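Osberg Adult Reading Program
Progress report to the Rengifo Fund
Period ending November
Prepared by Parvathi Rajan, program coordinator

Summary

The grant pays for evening reading classes at the Osberg branch library and for the one-to-one tutoring that goes with them. Both are running. The beginner class is full and has a waiting list. The intermediate class has room. We are behind on the take-home readers and on the family hour, and both are covered below. Spending is within the budget you approved, with one request to move money between lines.

Classes

The beginner class meets in the evening from 6:30 and is taught by Yara Mansour. Most of the learners in it left school early or went to school in another language. Yara has dropped the workbook we named in the application. Learners found the print small and the stories childish, and several stopped bringing it. She now teaches from things people have to read anyway, such as lease notices, pharmacy labels, school letters and bus changes. Learners bring in their own if they want to. Attendance has been steadier since the switch, although the weather was also better in those weeks and we would not claim more than that.

The intermediate class is taught by Mohandas Gounder. It lost people early in the period when the packing plant changed its shifts. We moved the start time to 7:15 to suit the new shift and some of them came back. Mohandas has the group writing short pieces each week, and they read them aloud if they choose. He has asked for a second set of dictionaries. We will buy these from the supplies line.

Tutoring

Tutoring is offered to any learner enrolled in a class. Each tutor can be matched with up to 3 learners. We trained new tutors in two sessions, both led by Jin-sol Hyun. Two of the people trained have since moved away. The remaining tutors are all matched.

The main difficulty is space. The library has study rooms, but they are booked by students from late afternoon on, and tutoring pairs have been working at the tables near the periodicals. Adults who are learning to read do not like being overheard. We raised this with the branch manager, who has offered the small meeting room on the second floor after 5:00. It has been in use for that purpose for a month and tutors have told us it is better.
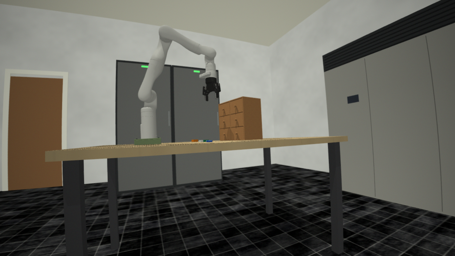 Can a learner join partway through the term?
New learners are placed at the start of any month. They meet with Yara or Mohandas first for a short reading interview and then go into whichever class fits. If the beginner class is full, they can start with a tutor and move over when a seat opens.

Take-home readers

We planned to print a set of short readers written by learners and edited by staff. The texts are finished. The printer we first used, Morkotport, returned a proof with the line spacing set too tight for new readers, and the corrected proof came back late. We have approved it and ordered 100 copies. They will be handed out in class and the rest will go on the library's open shelves with no due date.

Family hour

The family hour has not started. It was to be a time for parents to read with their children, with a staff member present. We could not hire for the position at the hours offered. We have rewritten the job to combine it with the front desk shift, so it is now closer to half time, and the opening is posted again. If it is filled we can begin in the new year. We would rather wait than take Yara out of the beginner class to cover it.

Records

Enrollment, attendance and interview notes have been moved from paper into Lumodard. Lakshmi Reddy entered the back records and wrote a one-page guide for the tutors. Some tutors still turn in paper sheets and she enters those weekly. The next report will include attendance by class in table form, as your office asked.

Budget

Salaries and supplies are on plan. Printing is over because of the second proof. Travel is under, as the regional workshop was held online. We ask for permission to move the unspent travel money to printing. No new funds are requested.

Next period

Fill the family hour position. Hand out the readers. Hold one more tutor training, aimed at people who can come in the late afternoon. Repeat the reading interview with everyone who has been enrolled since the start of the grant, and send you the results with the final report.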